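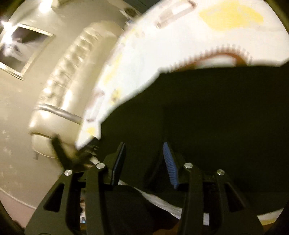
**To:** Skurkik list
**Subject:** Re: [skurkik] pads, soft items and the Brokholm deadline

Hello all,

Answers to the questions below, in the order they came. I've trimmed the quoted message to the parts I'm replying to.

> Has it been settled which finger pads we use for the Brokholm round? The Fokside group has the flat black ones on both sides. I thought we had agreed on the blue ribbed ones after the meeting in November, but the notes only say "pads, see list", and there's nothing on the list.

It wasn't settled, and the notes are my fault. At the moment the hand-held gripper has one of each: flat black on the left, blue with the ribs on the right. I'd like to keep it that way until the end of January. With two ribbed pads, thin things like card tend to sit at an angle between the ribs. With two flat ones, cloth slides out when you lift it. The mixed pair is a compromise and I don't claim it is the best one. If Fokside want to stay with flat on both sides, please do, but write it at the top of your log so we don't mix the two sets of runs.

Spare pads are in the tin with the pivot pins. Please don't glue them. Two of the old fingers can't be used again because the glue took the surface off with the pad.

> We tried bent card and plastic sheet and got very uneven results. Some of us count a grasp when the fingers close on the edge, others only when the piece has left the table. Can we have one rule?

Yes. It counts when the piece has been lifted clear and held for 8 seconds. Closing on an edge is a touch, and there's a separate column for touches. If you have older sheets where you can't tell which was meant, leave them out of the totals and keep them in the folder.

For anything curved, write down which edge you went for. A curved piece taken by its tip behaves quite differently from the same piece taken in the middle of the arc, and in the December sheets they're all lumped together as "curved". I've been through our own and could sort out 36 of them from the remarks. The rest I've had to drop.

Stained or creased pieces are fine. The rules from Brokholm say "household condition" and I read that as meaning used things are allowed.

> Is it all right to do runs at home? The workshop is only open until five and half of us have practice then.

It's all right, and I'd encourage it. The entry is meant to cover ordinary rooms with sofas, carpets and bad lighting. A few points if you take the gripper home:

- Sign it out on the sheet by the door, with the time.
- Turn lamps away from the lens where you can. A glare in the corner is no great harm but one in the middle spoils the run.
- Work the fingers through their full travel before you start. If a linkage arm feels stiff, stop and bring it back. Don't oil the pins.
- Keep long hair and loose sleeves out of the joints.

> Last thing, the write-up. How long, and who is doing the part on the linkage?

The limit is 11 pages including drawings. The linkage part is still free. It needs somebody who can explain why there are two parallel arms to each finger and what that does to the angle of the pad as it closes. The Meijer handout covers most of it, but please put it in your own words, as the judges have all read the same handout. Tell the list if you want it.

We have around 70 usable runs so far, both groups together. I'd like a good many more with cloth, because cloth is where we lose most of our marks. An old sheet or tea towel will do.

I'll put the corrected log sheet in the shared folder tonight. Please delete the old one when you've copied your figures across, and check that the touches column has come over, as it went missing the last time I changed the template.

Regards,
Skurkik list keeper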